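Free samples, again

Tirko says its new loyalty plan will save the average Fultovville household 35 dollars a year. I'd like to see the math. The plan costs 46 dollars to join, and most of the "savings" are samples I never asked for.

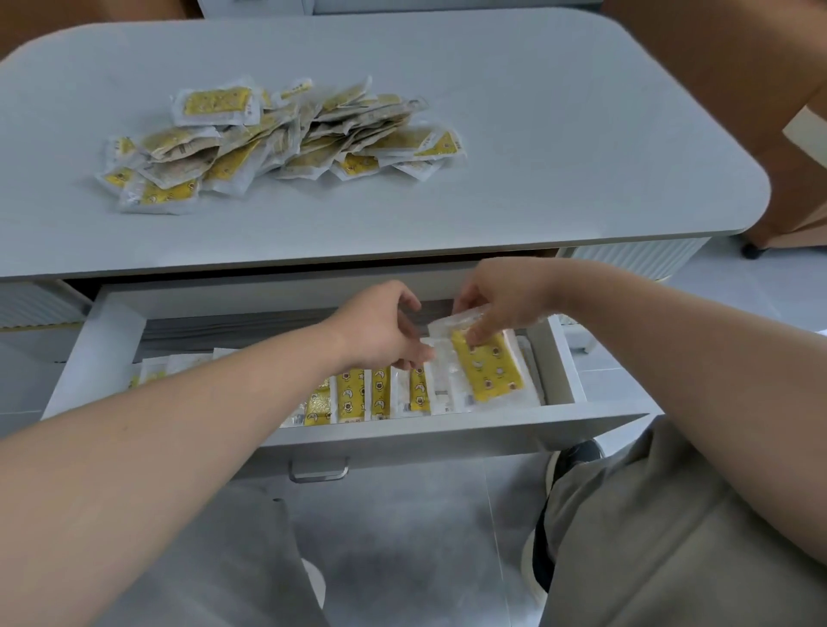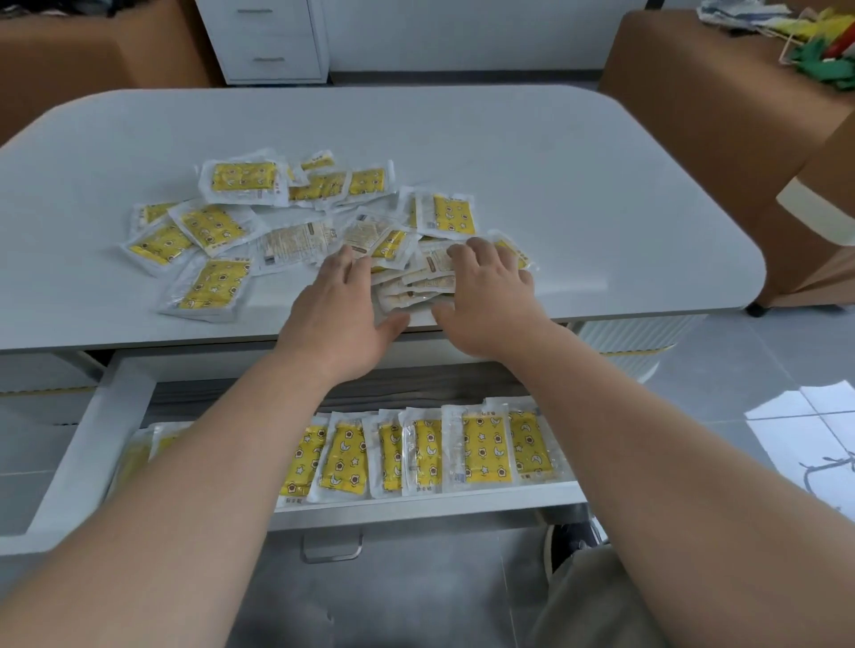
Small packets, yellow inserts, plenty of plastic.

Lesego Pillay, who runs the Mano corner store, tried a similar plan in February and dropped it. Her regulars wanted cheaper milk. Tirko hasn't said what milk will cost.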